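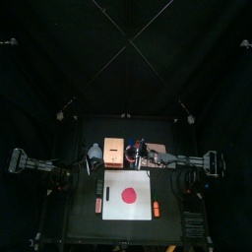 Issue 47

**The Anwood Repair Club and the matter of the drawer**

Everyone in Anwood has the drawer. Ours is the second one down, left of the cooker, and it holds batteries of unknown health, a bicycle bell, the key to a house we sold, and a folded leaflet for a boiler that was taken away before our eldest was born. My wife calls it the archive. I have stopped defending it.

I mention it because the club's autumn theme is Small Things, chosen by a vote that went to three rounds and cost us most of a lemon cake. Bring whatever has been sitting in your drawer waiting for a rainy day. It has rained since July, so you have had your chance.

Natnael Habte will be doing lamps and plugs again. He asks me to remind members that "it just stopped" is not much to go on, and that he would like to hear about the cup of tea before he takes the back off, not after. He also has 3 alarm clocks left from last season with no names on them. One of them goes off at ten to four. If it is yours, please come and get it, as he has started waking up before it does.

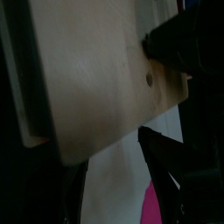

Glue is the other subject I have been asked to raise. There is a belief in this town, passed from father to son, that if a little glue is good then the whole tube must be better. Last spring we were brought a sugar bowl so thoroughly mended that the lid will never come off again. It was a lovely job in its way. The owner now takes her tea without.

So: a thin layer, hold it still, and leave it overnight. Overnight means until morning. Going down at eleven to give it a bit of a wiggle does not count as leaving it, and I speak as a man with one wiggled teapot and one properly mended one, and I know which of them gets used when people come round.

The charge stays at 75p a visit, in the tin by the door. There were murmurs about putting it up to a pound, mostly from people who were tired of counting the change, but Skiston charge nothing at all and we didn't want to look grand. (Skiston also have a proper kettle. We are not discussing the kettle.) 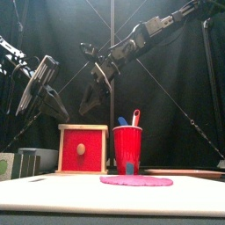
On the swap shelf, the rule is one in, one out, and I would ask you to read the second half of it as well as the first. We ended last season with four fondue sets. Somebody has been bringing them in under a coat. The complete run of Nekelent parish magazines has gone to a good home, or at any rate to a home, and the jigsaw of the harbour is back with a note saying the lighthouse is missing, which some of us could have told you in the spring.

Doors open at 10 and the soldering irons go off at noon, whatever you are in the middle of. If you can stay to stack chairs, please do. If you are going to say you can stay and then remember the dog, we would sooner you took the dog home first and came back.

Old Mr Kinnunen's toast rack is still on the windowsill. It has been straightened twice and is as straight as it wants to be.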